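Community Playtesters Wanted for Ketine, Our Digital Trading Card Game

Hello, and thank you for stopping by! We are Plina, a small game studio, and for the past while we have been building Ketine, a trading card game where the cards you collect belong to you and can be traded with other players on our own marketplace, Ellel. February is when we open the next round of testing, and we would love to have some new faces at the table.
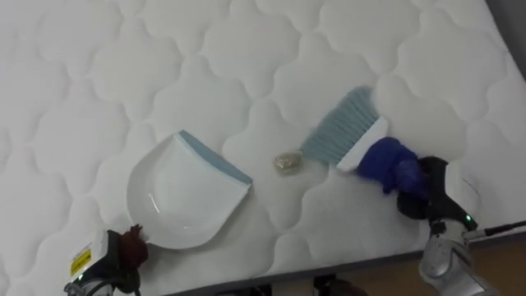 The current set has 371 cards, and a fair few of them have hardly been played outside the studio. We want people who will build odd decks, lose with them, and then write us a long message about why. You don't need to be a great player (plenty of us aren't, and we made the thing!). If you have ever argued with a friend over whether a card was too cheap for what it did, you will fit right in.

Testing runs for six weeks. We ask for two evenings a week, starting at 7 p.m. Eastern, with a short voice chat afterward for anyone who feels like staying on. You will need a laptop or a fairly recent phone, and you must be 18 or older. No crypto wallet is needed, and we will never ask you to buy anything. Trades during the test use play money, and all balances are wiped when it ends.
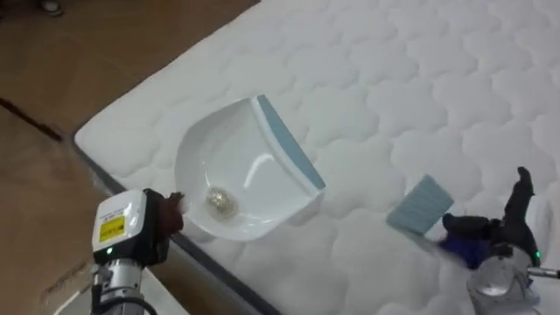 There are 11 places in this round. Each tester receives a starter collection in the finished game, a name in the credits, and a card back that won't be sold on Ellel. We also pay a small thank-you fee at the end, sent by gift card.

To apply, fill in the form on our Join page and tell us which card games you have enjoyed and one rule you would change in any of them. Please mention your time zone too. We read every form ourselves, so it may take us a little while to write back.
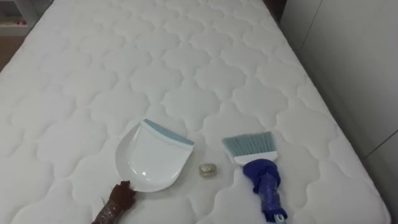

White dustpan on a quilted mattress

Questions are welcome through the same page, under "Testing."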